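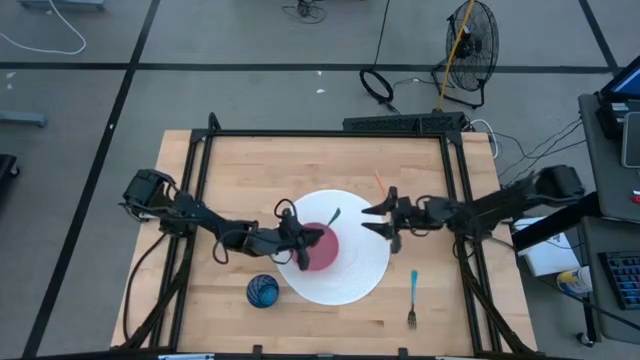 bredinwood_kumiko
Okay, November is coming and I have finally given in and started thinking about the table early this year! We're six people for the big dinner, in a dining room that is really just the wide end of the kitchen, and I want color. For years I did all white everything and it looked like a dentist's office. So now I'm playing with mixing – nothing matches, and I love it. I'm completely sold on a round white woven placemat straight on bare wood with a dusty red plate on it, smaller than the mat so you get plenty of white showing, and then a dark blue textured glass and a fork with a bright teal handle to wake it all up. No tablecloth! My question is about the mats. Do you go round or rectangular when six people have to squeeze in? And does anybody else mix their handles?

booker_b
Love the red on white. I would not have put teal next to it on paper but it works. I went round two years ago and I'm never going back. Rectangles line up so nicely in the store and then somebody bumps one and the whole table looks crooked. With round ones no one can tell.

Kimie K.
Going to disagree with Booker, sorry! Round mats eat up space. Mine are 16 inches across and on my table they touch at the corners where people sit close together, so the forks end up sitting half on the mat and half off, which drives me up the wall. Rectangles let you push everything in tight. If I were you I'd measure before you buy six of anything.

The colors are gorgeous though. I have a set of blue glasses with a pattern and they make plain tap water look like a special occasion.

bredinwood_kumiko
Kimie – good point, I just went and laid a tape along the long side. It'll be snug with three on each side. I could put the forks right on the wood, out past the mat, and let the mat be only for the plate. Does that look unfinished?

Kimie K.
Not at all, I like it better. Just keep the forks all the same way around. Tines up toward the middle of the table, handles toward the guest, all at the same height. Then you can mix colors like crazy and it still looks like you meant it.

karimqaisi
Handle mixer here! I have teal, orange and mustard, and each of my kids has claimed one and will fight for it. My tip is to keep one thing the same at every seat (for us it's the mat) and let the rest go wild. Also, woven mats hold crumbs like you would not believe. I shake mine out over the back step and then go over them with a dry brush. Don't soak them, mine curled at the edges and one of them never laid flat again.

booker_b
Mine go in the sink every week and they're fine??

karimqaisi
Are yours plastic? Mine are some kind of paper cord.

booker_b
Ha, okay, yes, vinyl. Carry on.

Osamu in Kandthorpe
I'd still put a cloth down. A bare wood top with six people, gravy and cold glasses is asking for rings. We oil our block top twice a year and it marks anyway.

bredinwood_kumiko
Osamu, I hear you, but I like the wood so much! Ours has had a few rings for ages and I've stopped seeing them. I'll put little coasters out for the glasses and hope for the best. Going round on the mats, forks on the wood, handles mixed. I'm off to dig through the drawer and see how many teal ones I've got left – I'll post again when all six places are laid!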